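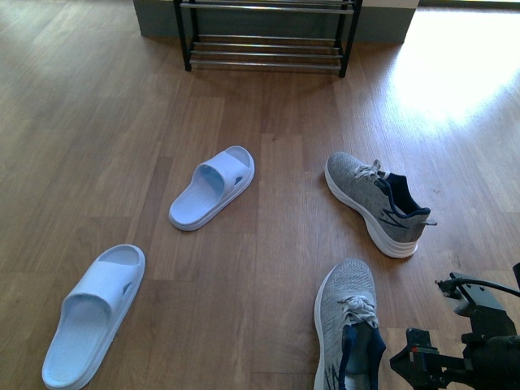
Shoes come off at the door and then, according to Celina Sowa, they go wherever your feet happened to be pointing. I wrote that down word for word, as it says most of what I'd like to get across in this section.

Figure 1. Slide sandals and knit sneakers on the floor in front of a low metal rack; the lower shelf is empty.

4.2 The last metre

I visited 36 households in Stokemham and asked each one to show me where their shoes lived. Pretty much everyone took me to the rack! But the diaries (200 entries in all, and a joy to read) kept putting the shoes somewhere else, on the stretch of floor just before it. I've started calling this the last metre. Figure 1 is a nice plain case, with two sorts of footwear lying any old how and not really in pairs.

Slip-on shoes came up in 63 of the entries, far more than I'd expected. My hunch is that they never make you stop – you step out of them and carry on into the house, whereas laces at least get you bending down near the shelf. Przemysław Pawlak, who read the diaries alongside me, thinks I'm making too much of laces and that low shelves are simply a faff to reach. He may well be right, and we come back to shelf height in 4.3, where the July visits give us a bit more to go on.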